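Subject: Re: [nolcombe-swap] August swap table — boxes, labels, who has the van

Hi all, typing this between things so sorry for the mess.

Room first. Nolcombe hall is ours from 9 am in August, same as last time, doors to the public at 11. They want 200 for the day, paid up front. I can cover it till we meet, just don't let me forget.

Second thing, packing. Last swap we had cables in grocery bags and people gave up looking after a minute. Divided cardboard boxes from now on please, one kind of cable per square. Power supply harnesses especially, they knot up if you look at them wrong. 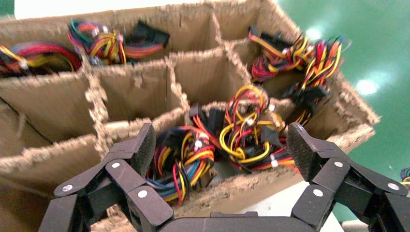
Labels — masking tape and a fat marker, on the OUTSIDE of the box. Not sticky notes. I found those on the floor all afternoon. If something is untested write untested, people don't mind, they mind getting it home and finding out.

Tables. We get 6 from the hall and I can bring one more. Heavy stuff (monitors, printers if we must) goes by the side door so no one carries it across the room. Radios and the old Netia phones can share.

On August 3 > someone wrote:
> Do we need to price things or is it still swap only? Also I have
> two Bako amps, no idea if they work, is that ok to bring? And is
> Fomton lending us the van again or do I need to ask my brother.

Swap only, with a jar by the door for the hall money. Amps yes, bring them, untested on the tape. Van I dont know, I left Fomton a message and heard nothing. Ask your brother as a backup.

Leftovers. Whatever is still there at 4 goes home with whoever brought it. I mean it this time, I had a garage full of modems until spring. Screws and adapters can go in one box for the school if they still want it, will check.

Boxes can stay packed between swaps if you have the shelf space. Saves a whole evening of sorting. Cut the dividers a bit low so you can get a hand in, and don't worry about neat edges.

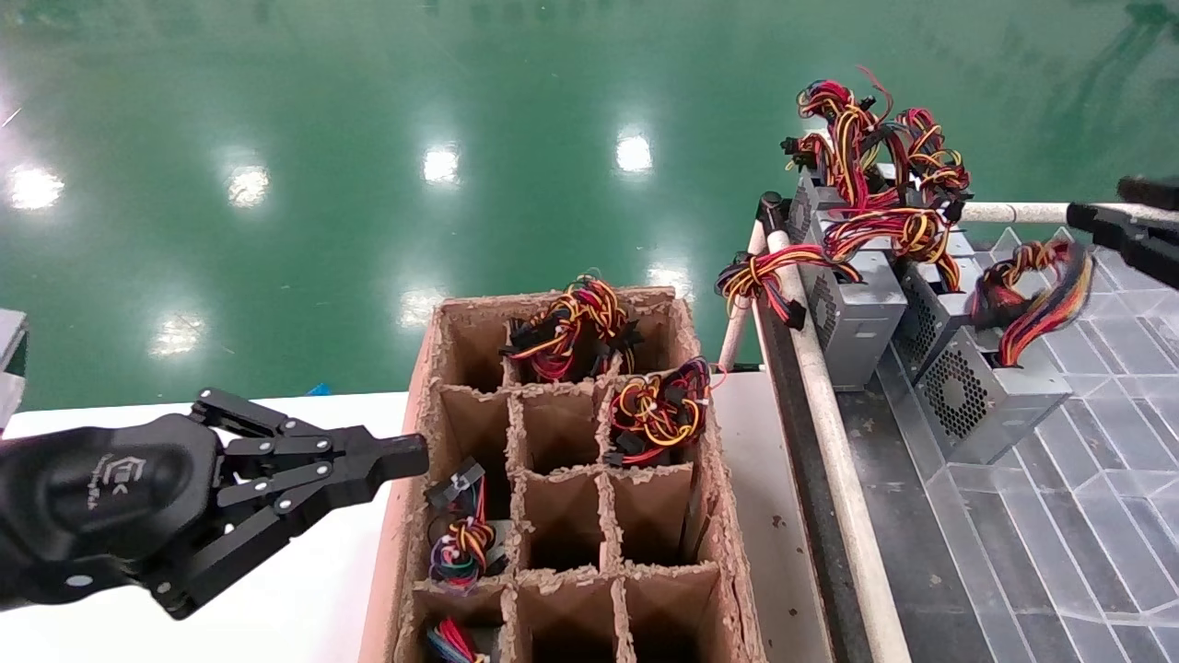 Babatunde Okonkwo wrote back that he can take the side door from 9 till noon but not after, and that the hall code has changed to 633, so please stop trying the old one. He also wants a table near an outlet so people can test things before they take them, and asked for any spare power strips.

I have two strips. Need more. Reply to the list and not just me, I lose things.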